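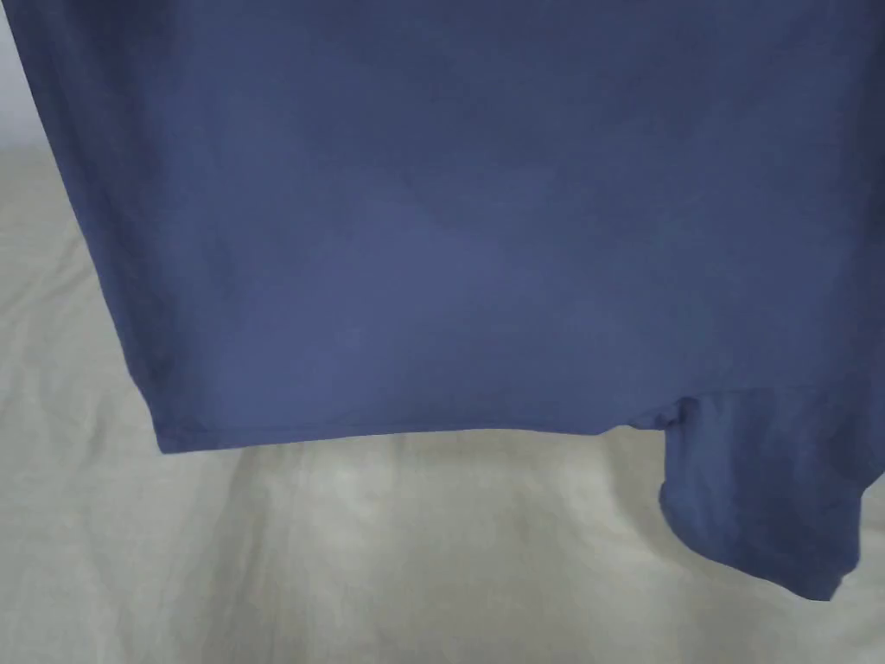
3.2 試料および洗濯条件

供試布には、反応染料で染色した綿100%の天竺編地を用いた。編地はCornum社から反物の状態で購入し、同一ロットのみを使用した。精練および柔軟仕上げの影響を除くため、界面活性剤を含まない温水で予備洗浄を行い、標準状態(20 ℃、65% RH)の恒温恒湿室で24時間以上調湿したのち、ウェール方向を長辺とする試験片に裁断した。裁断端は三つ巻き縫いとし、縫製品の裾に近い拘束状態を再現した。

洗濯にはドラム式試験機を用い、洗剤は蛍光増白剤無配合の粉末洗剤(以下、洗剤V)と、液体中性洗剤(以下、洗剤C)の二種とした。洗剤Vの基剤はVotel、洗剤Cの基剤はCodineの試供品である。洗濯後の試験片は、吊り干し、平干し、タンブル乾燥のいずれかで乾燥させた。タンブル乾燥の排気温度は80 ℃を上限とした。各条件の繰り返し数は五とし、洗濯と乾燥を合わせて1サイクルと定義する。

3.3 寸法変化率の測定

寸法変化率は、試験片に縫い付けた標点間の距離から、ウェール方向とコース方向について別々に算出した。測定は調湿後に平滑なガラス板上で行い、布に張力を与えないよう配慮した。裾部のねじれは、脇線に相当する基準線と裾線のなす角の変化量として求めた。角度の読み取りには同一の治具を用い、測定者による差を避けるため、全試料を同じ測定者が担当した。

3.4 結果

ウェール方向の収縮は初回サイクルで最も大きく、以後は緩やかに飽和した。この傾向はいずれの洗剤でも共通であり、洗剤間の差は繰り返し誤差の範囲内にとどまった。一方、乾燥方法の影響は明瞭で、タンブル乾燥では平干しに比べて収縮が大きく、コース方向にも縮みが認められた。吊り干しではウェール方向の収縮が部分的に打ち消されたが、裾線の湾曲が増加した。自重と保持水による伸びが、裁断端の縫い目で局所的に拘束されたためと考えられる。

ねじれ角は編糸の撚り係数に依存した。Xiongの緩和モデルでは、ねじれは乾燥方法に依らず一定値に収束すると予測されるが、本実験のタンブル乾燥試料では収束値が予測を上回った。回転による機械的攪拌がループの再配列を促し、乾燥緩和では到達しない安定形状に移行した可能性がある。

3.5 色変化

分光測色計による測定では、色差は主に明度の上昇として現れ、色相角の変化は小さかった。可視域での反射率の増加は685 nm付近で最も小さい。毛羽の発生した表面では拡散反射成分が増すため、染料の脱落を伴わなくとも見かけの白化が生じる。この寄与を分離する目的で、毛羽をセルラーゼ処理により除去した試料を別途測定したところ、明度上昇の過半が処理後に消失した。したがって、初期サイクルにおける色変化を染料の溶出のみに帰すことはできない。

なお、縫い目近傍では平面部よりも明度の上昇が大きかった。段差部に摩擦が集中することが原因と推定されるが、測定径が縫い代の幅に近く、位置決め誤差を含む値である点に留意する必要がある。縫い目を含む試料の結果は、以降の解析から除外した。

謝辞
試料の縫製および寸法測定にご協力いただいたShadi Fakhoury氏に感謝する。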